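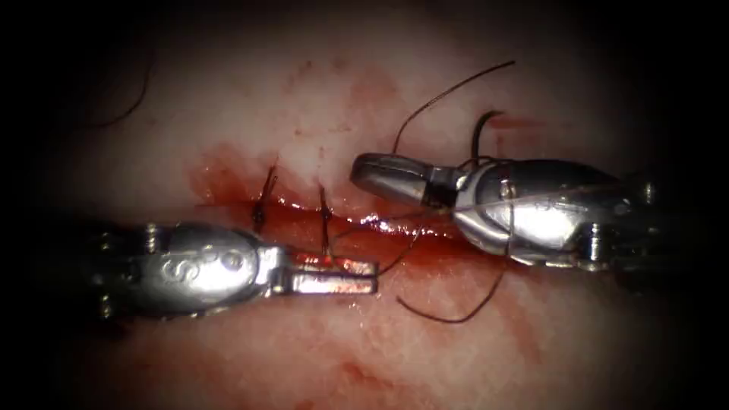
How far apart should interrupted stitches be placed on a short, straight incision?

A common starting point is to make the gap between stitches equal to the distance from the entry point of the needle to the exit point on the other side. Thin skin under little tension can take closer, smaller bites. If the edges gape between two stitches, add one in the middle.

Stunlow Wound Closure Notes

This folder holds the text part of Stunlow, a set of short notes on closing straight wounds with interrupted stitches. The notes were written for practice sessions and cover spacing, bite depth, knots and tail length. Running stitches, staples and glue are left out.

Contents

notes/ has 181 text files, one topic per file
terms/ has a word list with 80 entries
drafts/ has 23 notes still waiting for review

Fields in each note

topic: spacing, depth, knot, tails, edges or removal
level: basic or further
body: the note itself, in plain text
checked: initials of the last reader, blank if unread

Wording

A "stitch" is one loop of thread with its own knot. "Tails" are the ends left after cutting. Older notes used "ears" for the same thing, and 12 of them still do. Search for both words. "Edge" always means the edge of the wound, never the edge of the drape.

Known problems

Notes on knots assume braided thread. Smooth single-strand thread usually needs extra throws, and the files don't say so everywhere. Two notes on removal times disagree with each other and are marked for revision. Spacing is given in millimeters in the newer files and in words ("a finger's width") in a few old ones.

Use

Fine for teaching and for text search. Do not use the notes as instructions for treating a patient.

Changes

March: split depth and spacing into separate topics, fixed spelling in terms/.

Maintained by Danica Omerović. Send corrections with the file name and the line.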